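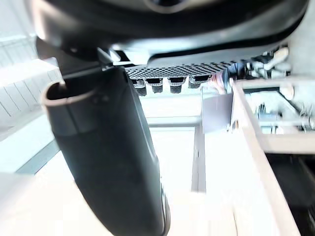 Erlinda Sison said the cup should be washed before anyone talked about selling the house. So I washed it. She stood behind me and counted the years since Gurkbridge. She arrived at 16, and in April she stopped counting.

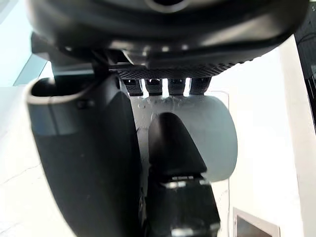 I dried my hands on my shirt and asked her where the letters were. She pointed to the drawer with the spoons. My father had written four of them, all short, all asking for money to come home. The last one she had never opened. She gave it to me with the knife.

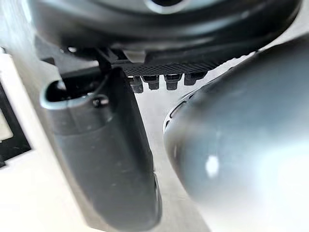

Parkent, Jun 27, 2023

Dear Erlinda, I have found work here and I do not need the 1,000 any more. Please keep the blue room for the boy. He likes to hear the water run.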